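Grovetti opens kitchen and flooring showroom

25/05/2018

Kitchen and flooring retailer Grovetti has opened a new showroom at its Vurora site, with space for customers to look at worktops, cupboards and floor finishes under one roof. The showroom covers 678 square metres and replaces the smaller shop next door, which closed last month.

Visitors can borrow up to 10 floor samples at a time and keep them at home for a fortnight. Staff will also draw up a room plan on screen from the customer's own measurements. Plans are free and there is no need to place an order.

Pale floors with light grey veining are part of the new range, and can be laid next to brown wood in the same room.

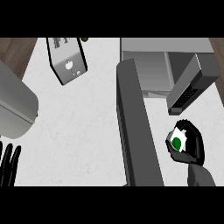
Opening hours and fitting

The showroom is open daily from 9am to 5pm. Fitting is carried out by three local teams, and bookings are now being taken for August. Customers who order before the end of June will have their old flooring taken away at no charge.

Aldo Piras, showroom manager, said: "We fitted nearly 600 kitchens from the old shop and people kept asking to see bigger pieces of floor. Now we have room to lay them out."

Parking is at the rear of the building, through the Gilex Road entrance.

Ends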